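園芸用品の試用モニター募集(剪定ばさみ・散水ノズル)

Cundel(クンデル)では、来春発売予定の園芸用品について、ご家庭で実際に使って感想をお寄せいただくモニターを募集しています。庭のある方に限らず、ベランダや玄関先で鉢植えを育てている方もご応募いただけます。

今回お試しいただくのは、片手用の剪定ばさみ「Tandia」と、手元で水量を切り替えられる散水ノズル「Joly」の2点です。どちらも試作の最終段階にあり、寄せられたご意見をもとに、握り部分の太さやレバーの固さを調整します。

募集人数は22名です。応募者が多い場合は、お住まいの環境や栽培歴が偏らないように選考します。
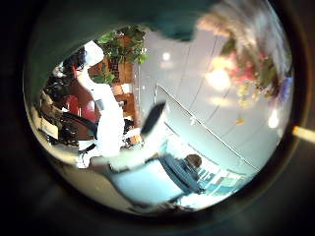 お願いする内容

期間は8月から12週間です。普段どおりの庭仕事や水やりの中で使ってください。モニターのために新しく苗を買ったり、作業を増やしたりする必要はありません。

・週に一度、使用記録をウェブ上の用紙に記入(10分程度)
・期間の中ほどと終わりに、アンケートへ回答
・終了後、電話またはビデオ通話での聞き取りに参加(希望者のみ)
・使用中に破損や不具合があった場合は、その日のうちに事務局へ連絡

使用記録には、作業した日、切った枝や水をやった植物の種類、使いにくかった点を書いていただきます。使わなかった週は「使用なし」とだけ記入してください。良い点だけを書く必要はありません。過去のモニターでは、刃の開き具合や留め具の位置についてのご指摘が改良につながりました。

応募条件

・18歳以上の方
・国内にお住まいで、宅配便で製品を受け取れる方
・週に一度以上、植物の手入れをしている方
・屋外またはベランダに水栓があり、ホースを接続できる方(散水ノズルの試用のため)
・園芸用品の製造、販売にご本人またはご家族が従事していない方

園芸の経験年数は問いません。左利きの方、手の小さい方、握力に不安のある方のご応募も歓迎します。「Tandia」は左右どちらの手でも使える形ですが、左手での使用記録がまだ足りていません。

集合住宅にお住まいの方は、ベランダでの散水が管理規約で認められているかを事前にご確認ください。

謝礼について

すべての記録とアンケートを提出された方に、Cundelのオンラインショップで使える商品券をお送りします。また、週ごとの使用記録1回の提出につき1,000円を、期間終了後にまとめてお振り込みします。お試しいただいた製品は返却不要です。ただし、発売前の試作品ですので、第三者への譲渡や転売はご遠慮ください。

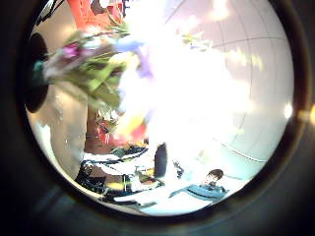
花や緑の手入れを楽しむ方のご応募をお待ちしています。

説明会

選考を通過された方には、開始前にオンラインの説明会にご参加いただきます。時間は午前11時から正午までを予定しています。製品開発担当のEugénie Coste(ウジェニー・コスト)が、刃の手入れの方法と、記録用紙の書き方をご説明します。説明は日本語の通訳付きです。都合のつかない方には、後日、録画をご案内します。

応募方法

Cundelウェブサイトの応募フォームに、次の項目をご記入ください。

・氏名、年齢、住所、電話番号、メールアドレス
・利き手
・栽培している主な植物と、栽培場所(庭、ベランダ、貸し農園など)
・現在お使いの剪定ばさみと、散水用具の種類
・蛇口の形状(わかる範囲で結構です)
・応募の理由(200字以内)

選考結果は、通過された方にのみメールでお知らせします。迷惑メール対策をされている方は、事務局からのメールを受信できるように設定をお願いします。選考の経過についてのお問い合わせにはお答えできません。

ご注意

剪定ばさみの刃は鋭いため、使用時は必ず手袋を着用し、小さなお子様の手の届かない場所に保管してください。太さが1センチを超える枝、針金、支柱などの切断には使用しないでください。

ご提出いただいた記録は、個人が特定できない形で製品の改良と取扱説明書の作成に使用します。お預かりした個人情報は、モニターの選考、連絡、製品および謝礼の発送以外の目的には使用しません。

期間の途中で参加をやめることもできます。その場合は事務局までご連絡ください。それまでに提出された使用記録の分については、謝礼をお支払いします。

お問い合わせ:Cundel モニター事務局(Bretstead日本支社内)
受付時間:平日 午前10時から午後4時まで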